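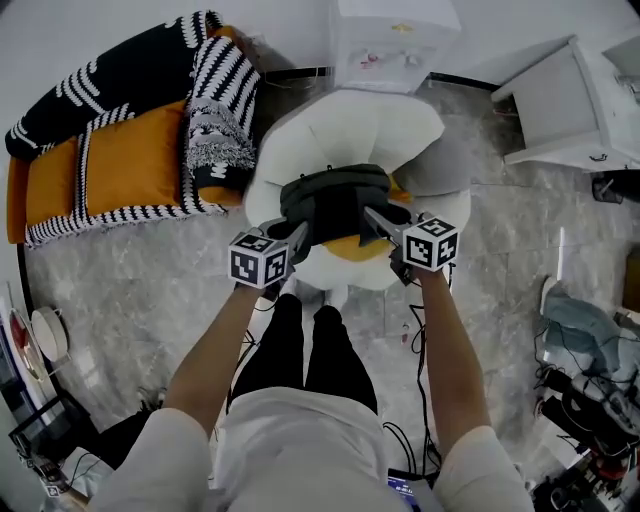

Teaching by Hand: what I learned from 609 goes at folding things

When I picked this project off the list in my department I thought I'd be writing code for most of the term. What I did instead was kneel, stoop and shuffle my way through hundreds of small household jobs with a gripper in each hand, so that a robot could learn to do them from me. I'm writing this up for the project module, but also for whoever takes it on next year, so forgive me if it's a bit more homely than the usual report!

The idea was simple enough. My supervisor, Mulugeta Alemayehu, wanted to know how well a two-armed robot could pick up soft-object tasks from a person who wasn't an expert. So instead of driving the arms with a joystick (which I tried for a week and hated), I held a pair of hand-held grippers and just did the job. Each one carries a cube covered in square black-and-white markers, and the software, which we call Lemma, looks for those squares in the video and works out where each hand is and which way it's tilted. A camera up at head height watches the whole thing.

Where we recorded

We didn't want everything to come from a tidy lab bench, so the sessions ran in the lounge at Skenside, which has an orange sofa, patterned throws, a big flower-shaped floor cushion and a grey marbled floor. I liked working there a lot more than in the lab. The cushion became my favourite work surface. It's puffy, it gives way when you press on it and nothing lies flat on it, so the robot has to cope with a surface that moves. A table would have been much kinder to me and taught it much less.

How a session went

I did 6 sessions altogether, always in the afternoon. At the start I'd wave both cubes slowly in front of the camera so Lemma could lock on to them, then set out the object, say the task name out loud and begin. The jobs were all two-handed: take a black fabric bundle by its opposite ends and straighten it, fold a cloth in half, move something soft from the cushion to the sofa without dropping it, and turn a rumpled thing over. That makes 4 tasks, and every one of them is something I do at home without thinking.

Doing them with grippers is another matter. You lose all the feeling in your fingertips, so you're judging everything by eye, and my first folds were dreadful. I kept pinching the cushion along with the cloth and lifting the pair of them. Ailsa Aitken, who did the project last year, told me to slow right down and come in from the sides with the fingers angled towards each other, and that helped more than anything in the manual. It also keeps the two cubes from blocking each other, which was my biggest cause of wasted recordings.

What went wrong

Quite a lot, to be fair. If I leaned too far forward my own head got between the light and the markers and the tracking wobbled. If I turned my wrist right over, the cube showed only one face to the camera and the hand would jump sideways in the replay (very funny to watch, useless for training). Dark fabric was hard too - on the replay I often couldn't tell one fold from the next, and I don't suppose the robot could either.

I also got bored, and it shows. Late in a long session I stopped being careful and started being quick, and those recordings look different from the early ones. After the third session I took a break after every 20 goes, and my movements stayed much more even.

What the robot made of it

We trained on everything that passed the tracking check and then let the arms have a try on a Friday, with Mulugeta hovering over the stop button. Straightening went best. It reached for the two ends in very much the way I do, including a little pause before closing the grippers that I hadn't known I had. Folding was patchy, and turning things over mostly failed, usually with one arm letting go too early. The sofa task was somewhere in between - fine when the object started near the middle of the cushion, poor when it was out on a petal.

If I had another term I'd record more starts from awkward places, and I'd mix in lighter coloured cloths. I'd also like a second person doing the same tasks, as at the moment the robot has only ever seen my habits, good and bad. The recordings and my session notes are in the Skonell folder on the shared drive, sorted by task, and the dodgy ones are kept separately in case anyone wants to look at how the tracking fails.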